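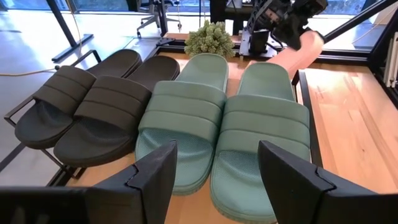
OPINIÓN / VIDA DE BARRIO

¡Qué maravilla es caminar sin rumbo! Empecé en marzo, después de cenar, con 20 minutos alrededor de la manzana, y ahora no hay quien me meta en casa. Mi vecina Hashini Sikder se apuntó enseguida (ella va en chanclas, tan feliz).
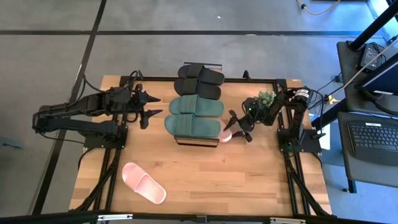

Y es que el barrio cambia a las diez de la noche: huele a jazmín, se oyen las radios, alguien saluda desde un balcón. Creo de verdad que deberíamos defender esas calles lentas, con bancos y sombra, igual que defendemos un museo.

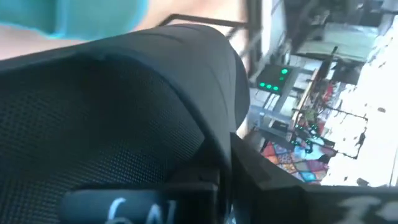

Mi ruta favorita

Salgo por la calle Indar, cruzo la plaza y vuelvo junto al río. ¡Tres fuentes por el camino!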